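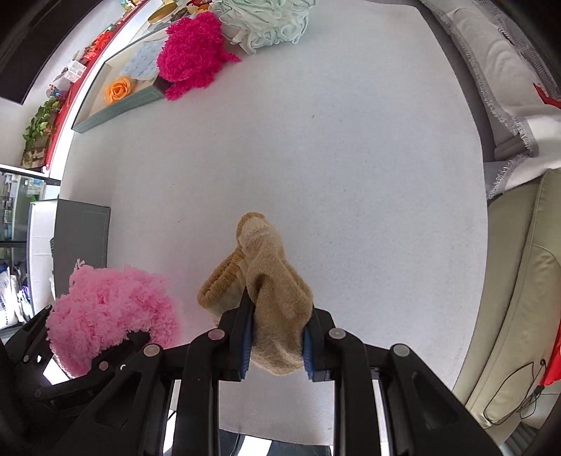
Keeping the hand grippers in shape
From the Ernwood bench, January 10, 2020

The pair of hand grippers on the soft goods table came off the bench last week with new pads on both tools and the linkages cleaned out. Several people have asked what was done and why the pair was out of use for two days. What follows is the full account, along with the changes to the daily checks. If you work with the pair, please read the part on daily checks even if you skip the rest.

What was wrong

The first report came from Reiko Hosoda, who wrote in the log that the right-hand tool was "letting go late." She would open the handle and the sock would stay on one fingertip instead of dropping. A day later Lech Sowa wrote up the opposite problem on the same tool. A thin cloth slid out of the jaws while he was lifting it, with the handle fully closed.

Both entries turned out to have the same cause. The ridges on one of the blue grip pads had worn down at the lower end, where most of the pinching gets done, and the valleys between them had filled with lint. Worn ridges let thin fabric slide. Packed lint catches on anything fuzzy and holds it after the jaws open. With a knitted cuff you might notice nothing. With a fluffy item or a smooth cotton cloth you notice right away.

Keabetswe Ntuli then checked the left-hand tool and found its pads in better condition but its linkage stiff. It closed well enough and opened slowly over the last part of the travel. Long pale fibers had wound themselves around one of the pivots, under the cap, tight enough that they came out as a ring.

Taking the tools down

We did one tool at a time so that parts could not get mixed. The two look alike, but the bars have bedded in against their own pivots over months of use and we would like to keep them together.

The order that worked best:

Lock the handle open and unplug the cable at the tool end. Coil the cable and put it somewhere other than the bench.

Photograph both sides of the linkage before touching a fastener.

Take the fingertips off first, then the pads from the fingertips. The old adhesive softens with a little warm air. Keep the blower moving.

Pull the round caps from the pivots and lay them out in the same arrangement they had on the tool. A sheet of paper with the outline of the linkage drawn on it is good for this, and Keabetswe has left hers in the bench drawer.

Pick out fibers with the brass hook, then wipe each pivot with a dry cloth. Go around with alcohol only if there is grease that should not be there.

Look at each arm and bar on its flat faces for cracks, mostly near the holes. We found none on either tool.

The pivots run dry. Somebody had put oil on at least two of them at some point, and oil is a large part of why the lint had packed so hard. Please do not oil the linkage. If a tool feels stiff, it needs cleaning, and you can set it on the bench with a tag and someone will get to it the same day.

Fitting the pads

New pads came from Clostelach, part 881, in the same blue. They arrive as a long strip and have to be cut. Lech cut the first one with scissors and it came out with a slight curve, which was enough to make it lift at one corner, so the rest were cut with a fresh blade against a steel rule.

The ridges have to run across the fingertip, so that fabric pulling downward pulls against them. One pad on the right-hand tool had been fitted a little off square the last time around. It is possible that this is why it wore faster than its partner, though we can't be sure of it now.

Clean the fingertip down to bare surface before the new pad goes on. Old adhesive under a new pad makes a hump, and a hump means the jaws touch in one spot and nowhere else. Once the pad is down, close the jaws on a folded strip of paper, clamp the handle lightly and leave it for 60 minutes. We left ours overnight as well, which accounts for most of the time the pair was away. There wasn't a spare set ready to swap in. There is now.

Checking the jaws meet

After the pads cured we did the paper test. Close the jaws on a slip of ordinary printer paper at the top of the pads and pull. Do it again in the middle and at the bottom. The drag should feel the same in all three places. On the right-hand tool the bottom was tight and the top was loose, so one fingertip was seated too far in. We loosened it, pushed it square with the jaws closed, and tightened it again. The second try was fine.

Then we zeroed the opening sensor. Kgomotso Shezi has rewritten the zero routine so that it asks for fully open first and fully closed second. The old one did it the other way around and a lot of us pressed the button too soon. If the number on the screen does not settle, open and close the handle a few times and start again. Do not accept a reading that is still drifting. A bad zero is hard to spot later, since the jaws look right and only the recorded width is off.

Trying them on fabric

The last step was an hour on the table with real items. We used the usual mixed lot of socks, shaggy and fluffy pieces, a thin cloth and something with ruffles. Every item was picked up with each tool and set down again. A few notes from that:

Socks pick up best when pinched through the body with the opening left free. If the cuff is pinched flat, the next person has to work it open again.

Very fluffy items shed onto new pads as badly as onto old ones. New pads do let go of them more cleanly.

Ruffled edges will fold into the jaw and look like a good grip when only a single layer is held. Lift a little, look, then lift the rest of the way.

Thin cloth held every time on the right-hand tool, which was the one that had been dropping it. Lech tried it several extra times because he did not believe it.

The view from the tool camera was checked in the same session. Both fingertips should show in the picture with the jaws open and with the jaws closed, and the near edge of the table should be where it always is, down between the bars. If the view has shifted to one side, the mount has been knocked. The mount screw is easy to reach. Snug is enough.

Daily checks from now on

These take a couple of minutes and are to be done by whoever uses the pair first.

Run the soft brush down both pads on both tools, from top to bottom, with the jaws open.

Look at the pivots from the side. Any fiber you can see sticking out from under a cap should be pulled with tweezers. If it does not come out easily, tag the tool.

Press on each cap with a thumb. It should not click or rock.

Open and close slowly a few times and feel for a catch near the end of the travel.

Wipe the lens with the gray cloth, not with your shirt.

Look along the cable. It tends to end up looped over the nearest seat, and it gets sat on or pulled when someone stands up. Hang it on the hook when you stop for lunch.

Sign the sheet.

The table itself should be wiped before you start and again after anything shaggy has been on it. Loose fiber on a white surface shows up in the recordings, and it also goes straight into the jaws with the next item.

Pad life

We have been changing pads when someone complained, and this has meant late. From now on pads get changed at 400 sessions or when the ridges at the lower end look flat, whichever comes first. Shuzhen Long is adding a session counter to the start screen. Until it is in place, the sheet is the count, so please sign it even on short days.

When you change one pad on a tool, change its partner too. A new pad facing a worn one gives an uneven pinch and spoils the paper test.

Spares

The spares box is on the second shelf, left of the blower. It holds cut pads, pivot caps, one set of fingertips and the short screws. The long screws in the neighboring box are for the Mokoena fixture and will bottom out in the fingertips before they hold. One had been forced into the left-hand tool and took some patience to remove. If you use the last of anything, write it on the card taped inside the lid. Kgomotso orders from the card.

Dronduvwood has asked for a copy of the pad procedure for their own pair. Their tools have the older fingertips with a narrower face, so the strip has to be trimmed before it fits. Reiko is writing a separate page for them and will send it with a few cut pads to start.

Still open

The left-hand tool has a faint click at full close. It was there before the work and it is there now. Keabetswe thinks it is in the handle, which we did not open this time. It does not affect the grip or the reading. If it gets louder, or if you feel it in the fingertips, put it in the log with the time and what you were holding.

The next full strip-down is planned for May. Until then, questions about the pair go to Keabetswe and questions about the zero routine go to Kgomotso.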